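Umatach Community Hall, Building Group
Minutes of the meeting held 24 Oct 2019

Present: 5 members. Apologies: 2.

1. Minutes of the last meeting
Agreed with one correction. The Ditley invoice was for $73, not $71.

2. Heating
Saarela have serviced the boiler and left a quote for new valves in the back hall. Members felt the price was high. Secretary to ask for a second quote before December.

3. Kitchen
The tap still drips. Ditley to be called again. The broken shelf has been taken down and the wall needs filling before painting.

4. Tables

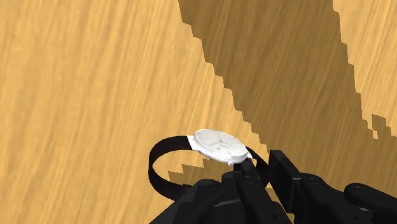
Pivwood can supply new tops for the folding tables in three finishes, all at the same price. Two members preferred the dark finish because it hides cup rings. The others wanted a light golden tan with long wavy grain, as shown, to go with the floor. Agreed to order the light finish, subject to Pivwood confirming delivery costs in writing. Old tops to be offered to the playgroup first.

5. Any other business
The side gate is sticking. Keys to the store room are to be signed for from now on.

Next meeting in December, date to be set.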